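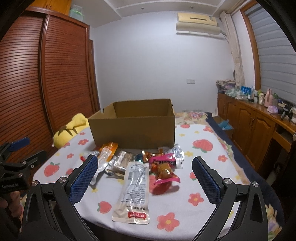 4.2 Grip Pad Comparison

We compared two finger pads, the Derholm flat pad and the Prustau ridged pad, on a packing task in which packaged snacks are moved from a bed into an open cardboard box. Each pad was used by 7 operators in 3 homes, giving 2,684 grasps in total.

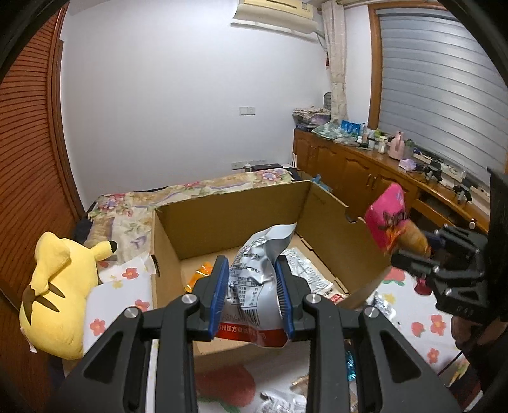

Foil packets were the hardest items for both pads. A grasp was counted as failed if the packet left the fingers before release over the box. Operators rested for 15 minutes between blocks. Failed grasps were labeled by hand following Noguchi's protocol and were kept in the training set for the Trukau controller.

Figure 3. Packing task in a bedroom.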